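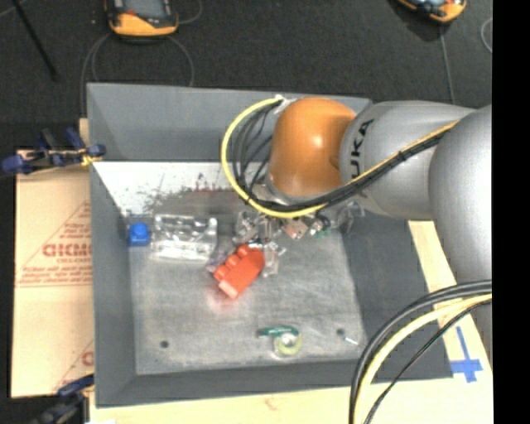 Workshop Tips – by Shadi Geagea
34 comments | 200 shares

If you've ever taught a kid to crack an egg by holding their hands in yours, you already know half of what it takes to show a robot arm how to pick something out of a bin. I've been at it since December, mostly in the evenings, and I love it. Here are the tips I keep repeating to people who come by the shop to try a turn at the controls.

Start with one easy thing. A red toy brick is my favorite first object – hard edges, bright color, studs on top so you can tell at a glance which way it's lying. Lay it at an angle on purpose. If every brick in your demonstrations is square to the wall, the arm learns to expect square bricks and will be baffled by anything else.

Then add the awful stuff. Clear plastic packaging is the hardest thing I own! It glares, it crinkles, and half the time you can't tell where one piece stops and the next begins. Don't save it for the end. Put some right up against the brick and do a few slow, patient picks there while you're fresh. A roll of tape is good too (you have to decide whether to take it by the rim or across the flat, so pick one and stay with it for the whole batch).

Clamp the bin. Please clamp the bin! The first time I guided our arm down a side wall, the whole bin scooted, and everything I'd shown it that evening was off by a thumb's width. Two ordinary bar or hand clamps on one side will hold a big gray bin through a lot of bumping. Slip a piece of cardboard under the clamp if you don't want to chew up your bench.

Mark the corners on the bench as well. Blue tape on the wood, laid in a cross near the corner, comes up clean and lets you put the bin back where it was after you've hauled it off to vacuum. Pencil lines wear away and then you're guessing.

Now the cables. When you move an arm by hand you are also moving everything strapped to it, and a cable that's fine in one pose can pull tight in another. Before recording, take the arm through its farthest reach, its lowest reach and its biggest twist, very slowly, watching only the cables. Leave a generous loop at each joint and tie the bundle where it crosses the link. We have a fat yellow cable on ours that I'm forever keeping an eye on – it makes a wide swing beneath the orange joint, and I wouldn't want it one inch shorter.

By hand or by remote? Both! I like hand guiding for the first few passes because you feel the weight of the arm and get a sense of which poses it's happy in. But your own arms and sleeves end up in the camera's view, and you tend to get tired and sloppy. For long batches I switch to the remote. Mhairi Imrie, who taught me, still does everything by remote and is far smoother at it than I am. Her rule is to move as if you're carrying soup.

A few smaller things:

Pause for a slow breath right above the object before going down. It makes the recordings much easier to trim later.

If you fumble a pick, keep going and recover. A good recovery is worth having in the batch. Toss the ones where you gave up.

Stir the bin every 3 picks. I use a wooden spoon with the arm parked and stopped, never while it's live.

Keep some small odds and ends in there. A little blue brick shoved against the wall is a great test, and so is anything thin and flat on the floor of the bin. You'll find out fast how close to a wall you can get before you lose your nerve.

Name your batches something you'll recognize. Mine are Cinder (hard plastic), Boros (clear packaging) and Plandalus (everything at once, heaven help me). I started with plain numbers and had no idea by the second week which was which.

Don't fuss over scuffs. A bin that gets used looks used, and I'd sooner show the arm a scratched floor now than have it meet its first scratch later. Do wipe up sticky residue, though. Tape glue grabs at light pieces and you'll wonder why your picks went odd.

And keep the stop button under your free hand the whole time, including when you're only "just nudging it over a bit." That goes double if a friend is leaning in for a look.

Next month I want to write up tips for two people taking turns on one batch, which has its own headaches (Mhairi goes in from the left, I go in from the right, and the poor arm gets mixed messages). If you have a bin object that's driving you up the wall, leave it in the comments and I'll try it!

Contact Kinen Workshop Tips | © Kinen | Back to top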